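Site visit: Jundora housewares showroom, Bonport
2/26/23

The Bonport building opens to trade visitors twice a year. Usman Memon led the tour, starting in the stockroom, where 1,427 lines are shelved by material. Baskets come first, then trays, then brushes.

Sample tables are kept in a side room with gray walls. Baskets are graded there on rim, corners and weave density.

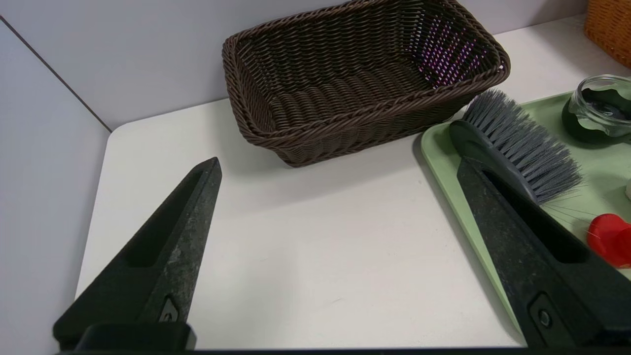
Dark brown rectangular basket with braided rim; scrub brush on mint-green tray, right.

Rims are checked before walls. A braided rim costs more labor than a wrapped one and is priced accordingly. Brushes are graded on bristle retention, trays on flatness.

Minimum order is 149 pieces per line. Price lists are available from Jolán Fodor at the front desk. The next open day is in June.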